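4.2 Choice of game and build

The study used Fillulell, a block-filling puzzle game for one player. The player drags shapes onto a board and clears any row or column that is full. There is no timer and no way to lose a life, so the only thing that ends a round is a board with no room left. Two builds were made from the same source, one for phones and one for desktop computers. They share the same 22 levels, the same shape generator and the same sounds. Save files were kept on the player's own device, and only the event log was sent to our server. 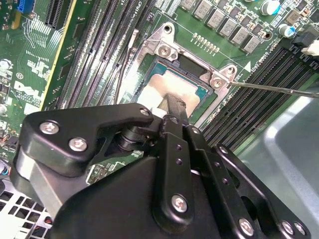
4.3 Hint timing

Each build could show a hint in one of three ways. In the early setting, a faint outline appeared on the board five seconds after the last move. In the late setting the wait was twenty seconds. In the third setting no outline was shown unless the player tapped the lamp button. The setting was drawn at random when the game was first opened and stayed the same for that player until the end of the study. Players were told that hints existed but were not told that the timing differed. Söderlund and Sjöberg had found that players who are shown a move too soon often stop looking at the rest of the board, and we wanted to see if this held when the hint was only an outline.

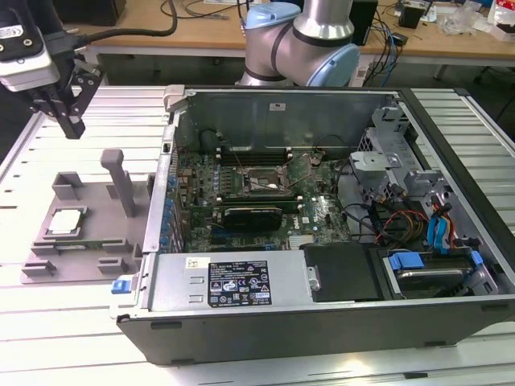

Frame rate can affect how quickly a hint is noticed, so we logged it for every session. On phones it was steady, apart from older models that slowed down when a long row was cleared. On desktop the main divide was between machines that drew the game on the processor alone and those with a separate graphics card in an expansion slot, as in the open tower in Figure 3. The second group held a steady rate on all levels. For the first group we turned off the falling-block effect, which is the only heavy drawing the game does, and the gap closed.

Figure 3. Interior of a desktop tower with the side panel removed.

4.4 Players and sessions

We recruited 62 adults through a notice in two puzzle game forums. All of them had played at least one block-filling game before, though none had played Fillulell. They were asked to play when they liked and for as long as they liked. The log holds 751 sessions after very short ones were dropped — a session counted only if the player placed at least four shapes.

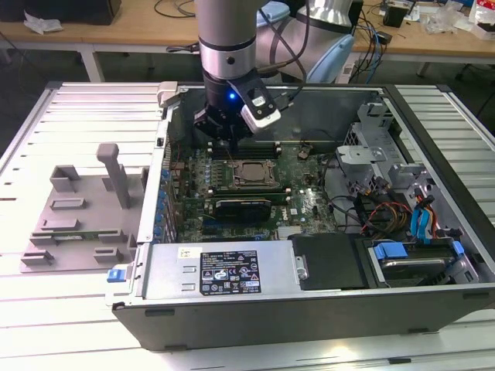
Sessions that were broken off by a phone call or a locked screen were joined to the next one if the player came back to the same board within ten minutes. Sunday evening was the busiest time in all three settings. We kept no record of what else the players were doing, and a long pause in the log may mean careful thought or a kettle being filled. Pauses of more than two minutes were left out of the move times but kept in the session lengths.
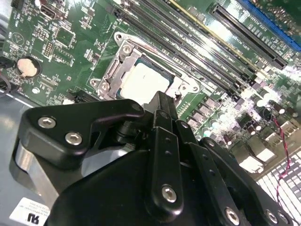
Farzana Abeysekara, commenting on an early draft, thought the two-minute limit was too generous, and asked whether the late setting would still look slower with a limit of one minute. We ran the comparison again with the shorter limit. The order of the three settings did not change, but the gap between late and early hints became smaller on the first few levels. Both versions are given in the appendix.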